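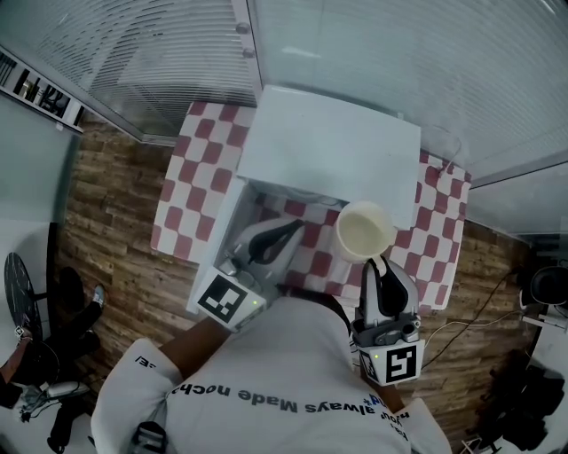 Yasaman Sharifi wrote to us that her cups came out of the cupboard smelling of the box they were packed in, and asked whether the set-up section could say something about airing. It now does, at step 3.

4. Setting up the benchtop cupboard

This section covers placing the Clamlow benchtop cupboard on a table, laying a cloth under it and putting cups away. Read it through before you lift the cupboard out of its carton. Assembly of the body and shelf is covered in section 3.

Before you start

Choose a table that stands level and doesn't rock. Leave clear space in front of the open compartment so you can reach in with both hands. Keep the cupboard away from the cooktop and the kettle.

Placing the cupboard

1. Wipe the table and let it dry. If you are using a tablecloth, lay it now and smooth it out from the middle.

2. Lift the cupboard by its sides, with one hand low on each side. Don't lift it by the shelf or by the front edge of the top.

3. Stand it at the back of the table with the open front facing you. Leave it empty overnight to air, then wipe the inside with a damp cloth and a drop of dish soap. Dry it with a tea towel.

4. Check that the cloth lies flat under all four corners. A fold under one corner is enough to make the cupboard lean.

Caution: Don't drag the cupboard across a tablecloth. The cloth will bunch up and anything standing on it can tip. Lift the cupboard clear each time you move it.

Note: Checked cloths are handy for lining things up. Set the front edge of the cupboard along a row of checks and you will see straight away if it has shifted.

Keeping cords tidy

5. Run any cord on the table down the back or one side, away from where you reach for cups. Don't trap a cord under the cupboard.

Putting cups away

6. Make sure cups are dry inside and out. Stand them upright on the table in front of the compartment.

7. Hold each cup by the body, below the rim, and place it as far back as it will go. Fill the back row first.

8. Leave a finger's width between cups. Don't stack them inside the compartment.

9. To take a cup out, draw it forward until it clears the front edge before you raise it. Lifting too early will knock the rim on the underside of the top.

Caution: The top is flat and will take light items such as napkins or a tea tin. Don't put a full jug or a potted plant on it.

Changing the cloth

Empty the cupboard first, top included, and set it on the floor or a second table. Shake the old cloth outside, lay the fresh one and repeat steps 3 and 4. You can skip the airing.

If the cupboard still rocks on a smooth cloth, check the table legs, then see section 6, Levelling.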